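Biswood Sunday Softball League - Frequently Asked Questions

Updated for the new season. Most of these come up every January, usually from the same people.

How good do I have to be?

You should be able to throw a ball in the direction of another person. Catching is covered in the first two practices. We have one former college shortstop and one man who has been swinging at the same pitch since he joined, and they're on the same team.

Which teams have openings?

Jaler needs outfielders. Jaler always needs outfielders, as anyone who has watched a fly ball drop between three of them can tell you. Grevura has a waiting list, mainly on account of the snacks. Ki is rebuilding, a word we have now used for several seasons running.

Can I pick my own team?

You can ask. Tick the box on the sign-up form and name one team. If you name all of them, we'll assume you mean Jaler.

What does it cost?

The fee is $107 per player. That covers field rental, umpires, game balls and a shirt in a color you would not have chosen. Bats and gloves are on you. If the fee is a problem, write to us before sign-up closes and we'll work something out quietly.

Do I get my money back if I'm hurt?

If you're hurt before the third game, yes, minus the shirt. After that we're sorry and we'll send a card. Pulled hamstrings account for most of these requests, and most of the hamstrings belong to people over 40 who skipped the warm-up.

Is there a mercy rule?

There is, and Ki knows it by heart. A team that's 15 runs ahead after five innings wins on the spot. Both sides can keep playing for fun if the umpire agrees to stay, so be nice to the umpire.

Where do I find scores and stats?

Eun-ji Jin keeps the book. She has logged 2,466 at-bats in this league and will happily discuss any of them, including the one you'd like changed to a hit. Scores go up by 9 p.m. after each game. Stats take a day or two longer - arguing with her adds a day. 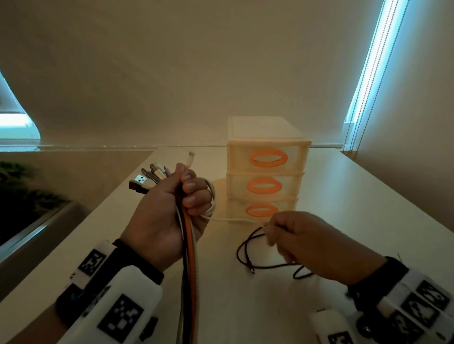
Charging cables and a little three-drawer organizer.

Can I dispute a scoring call?

Yes, by email, once per game. It was an error. We're saying that now to save you the typing.

What happens if it rains?

We decide by 8 a.m. on game day and post it on the front page. Light drizzle is softball weather. Lightning stops play at once, and we wait 30 minutes after the last strike before anyone goes back out, even if you're up by six and feeling lucky.

Can I bring my kids or my dog?

Kids, yes, behind the fence. Dogs, yes, on a leash. A loose dog that picks up a live ball is treated as a ground-rule double, a rule we had to write after last year's semifinal.

Are metal cleats allowed?

No. Molded rubber or plain sneakers only. "They're barely metal" has been tried.

What if my team is short on game day?

You can play with eight. You can also borrow one player from a team that isn't on the field, as long as the other captain agrees before the first pitch. Borrowed players bat last and may not be the college shortstop.

How do I sign up?

Fill in the form on the Join page and pay within a week. Your captain will call you before the first practice. If the captain is from Ki, expect some begging.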